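How to re-seal round a kitchen sink

Quick write up as Weronika Bednarek asked for it and I've now explained it twice on the phone. Covers an undermount sink in a solid worktop. Laminate tops are a different job, not doing that here.

What you need

Tube of sanitary silicone, white or clear. I use Skellov, any decent one will do
Sealant remover gel
Plastic scraper - NOT a metal one
Meths or surgical spirit
Masking tape, kitchen roll, old rag
Gun

Mine came to 725 pence for the tube and a bit more for the gel from Phelan in Rirnside. Cheaper online but I wanted it that day.

Before you start

Clear everything off. Tap off, sink dry, washing up done. You won't be using it till tomorrow so fill the kettle now. Start after tea, leave overnight, that's the easiest way round.

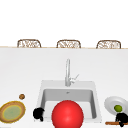

Step 1. Get the old stuff out

Run the gel along the joint and leave it as long as the tube says. Mine said 50 minutes, Dodia one is 2 hours. Then scrape. Long slow pushes, blade flat. Don't dig. If it won't shift put more gel on and go and do something else.

Black spots under the old bead are mould. Wipe with diluted bleach, rinse, dry. Don't mix the bleach with anything, esp not the gel. Window open.

Step 2. Clean

Spirit on kitchen roll, all the way round, until the paper comes away clean. Most people skip this and then wonder why it peels by December. Then let it dry properly. Corners hold water, twist a bit of paper into a point and poke it in.

Step 3. Tape

Two lines, one on the worktop edge, one on the sink wall, small gap between. Press the inside edges down hard with a fingernail. Fiddly underneath the lip, take your time with teh corners. Short strips are easier than one long one.
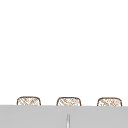
Step 4. Gun it

Cut the nozzle small, on a slant. You can always cut more off. Start in the middle of the back, not in a corner, and keep going at a steady pace. Steady squeeze. Let the pressure off before you lift or you get a blob.

I did 115 cm of joint at Donnie Moffat's and had over half the tube left, so one is plenty.

Step 5. Smooth it

Wet finger, drop of washing up liquid in the water. One pass per side. Stop there. Second and third goes just make it worse, ask me how I know.

Pull the tape while its still wet, back on itself and away from the bead. Straight into a bin bag.

Step 6. Leave it alone

Overnight at least, longer if the room's cold. No drips, no wiping, no testing it with a thumb.

If it goes wrong

Gap in the bead - wait till it's cured, cut that bit out and redo it. New silicone won't stick well on top of old.
Smears on the worktop - let them go off, then roll off with a dry rag.
Sink itself has dropped - sealant won't fix that, the clips need looking at first. Will do a seperate page on clips.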